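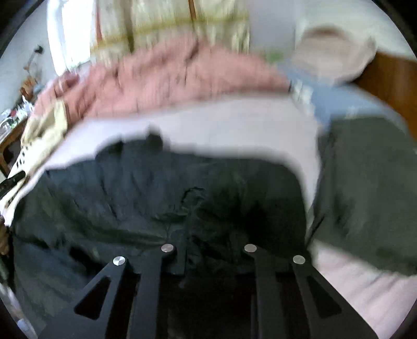

Ticket 2121
Subject: Garment demo stops at second pick when visitors are near the bed
Status: Closed
Product: Brundum handheld gripper, Wulell arm controller
Site: Abdella, open day setup
Reported by: Nuria Miranda
Assigned to: Igor Ostrowski
Priority: High (public demo in July)

Description
We are running the bedroom station for the open day. The sequence is: a staff member shows a pick with the handheld gripper, then hands over to the arm, which picks the same kind of garment from the bed and drops it in the bin at the foot. The handheld part works. The arm completes the first pick, returns to the ready pose and then stops with code 113. Clearing the code and restarting the sequence gives the same result. In yesterday's rehearsal without guests it ran from start to finish. Today a school group came for a preview and it failed on every run while they were standing there.

Steps to reproduce
Load the open day program.
Put clothes on the bed, unfolded, dark items included.
Start from the ready pose.
Have people stand along the rope on the window side.

Expected: arm continues to second pick.
Found: code 113, arm holds position, fingers open.

Log attached. We have the next preview at 2 p.m. and I would like to know if I should cancel it.

Igor Ostrowski, 9:40 a.m.
Don't cancel yet. 113 is "target not confirmed." The controller has a pick point but the second check disagrees with the first by more than the limit. It is not a motor or safety stop, so there is no harm in clearing it.

Please send:
- controller version
- whether the curtain is open or closed
- which garments were used in rehearsal and which today
- value of confirm_limit in the station file

Nuria Miranda, 10:05 a.m.
Controller is on the version Waldemar installed for the last visit, I will get the number from him. Curtain was closed in rehearsal, open today. Rehearsal used the light towels and two shirts. Today we used the dark jackets and the pink blanket, as the program text asks for "everyday laundry." confirm_limit is 22.

Igor Ostrowski, 10:20 a.m.
22 is the default and is fine for towels. Dark cloth with daylight coming in from one side is harder. The first check and the second check are taken a few seconds apart, and if someone walks between the window and the bed in that time, the shadow moves and the edge of the garment moves with it as far as the software can tell. That fits your report.

Test in this order, one change at a time:
1. Curtain closed, same garments, two people at the rope.
2. Curtain open, same garments, everybody away from the rope.
3. Curtain open, towels, two people at the rope.

Leave confirm_limit alone for now.

Nuria Miranda, 11:15 a.m.
Test 1: passes. Ran it until the bed was clear.
Test 2: passes.
Test 3: passes.
Then repeated the original setup and got 113 on the second pick again.

Waldemar Pietrzak, 11:30 a.m.
Adding the version: station is one release behind. The newer one takes both checks closer together. I did not update before the open day on purpose, the drop pose has to be taught again after that update and the bin is in a tight spot.

Liette Fortin, 11:50 a.m.
From the visitor side: closing the curtain is possible but the room gets dim and people at the back see very little of the handheld part. Can the rope go on the other side of the bed?

Igor Ostrowski, 12:10 p.m.
Yes, that is the better fix for today. Rope on the wall side, curtain half closed, ceiling lights on. Do not raise confirm_limit to get past the code. The arm will then accept bad pick points and you will see it close on the sheet and drag it.

For whoever does the handheld part: step back behind the rope before the arm is started. An operator standing at the window side has the same effect as a guest.

Nuria Miranda, 1:25 p.m.
Rope moved, curtain half closed, lights on. Full sequence with the dark jackets and Innes Swanson plus three others at the rope. No code. One missed grasp on a sleeve, the arm retried by itself and got it.

Nuria Miranda, 3:10 p.m.
The 2 p.m. preview ran without 113. One guest leaned over the rope during a pick and the arm paused and resumed normally. Changed the printed station sheet to show the new rope position.

Igor Ostrowski, 3:30 p.m.
Closing. Cause: moving shadow on dark garments between first and second check. Workaround in place. Update and new drop pose moved to a separate ticket under Brandier maintenance, assigned to Waldemar, to be done after the open day. Reopen this one if 113 comes back with the rope on the wall side, and attach the full log including the handheld part.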